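Firnport sports hall opens its doors for robot training day

Sunday, January 18, 2026

Visitors to the Firnport sports hall could see this weekend how people teach robots to do simple work with their hands. The open day was organized by Ralto, a small company which has used a side area of the hall since May.

The company does not bring a robot to every session. Its workers walk through the room with hand-held grippers, one in each hand, and do the tasks themselves. They pick up a bag, carry it and hang it again. The movements are recorded, and later a robot arm learns from them.

"Many guests ask me where the robot is," said Wafula Mollel, who leads the recording team. "I tell them that today we are the robot. The arm is in our workshop and it will see all this next week."

The demonstrations ran from the morning until late afternoon, and each one took 40 minutes. Ralto said that 133 people signed the guest book, more than it expected for a cold day. Children over ten were allowed to try a gripper at a separate table, and the line there was long for most of the day.

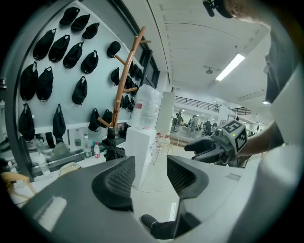
A hand-held gripper with its fingers open at the Firnport open day. Black bags hang on the wall beside a wooden coat rack. Photo: Ralto

Mr. Mollel explained that soft things are difficult for a machine. A box has always the same shape, but a bag with a string changes each time when somebody touches it. For this reason the team wants 2000 recordings of bags alone before it goes to the next task, which will be bottles and jars.

Not all questions were about technology. Several visitors wanted to know if such robots will take work from people in laundries and storage rooms. Mr. Mollel answered that he understands the worry, and that his company speaks now with two laundries in the region about which jobs their workers would like to give away first.

The project has the name Tindo and is planned for 90 weeks. A second open day will be held in May, also with free entrance. Groups from schools are asked to register before they come, at the front desk of the sports hall.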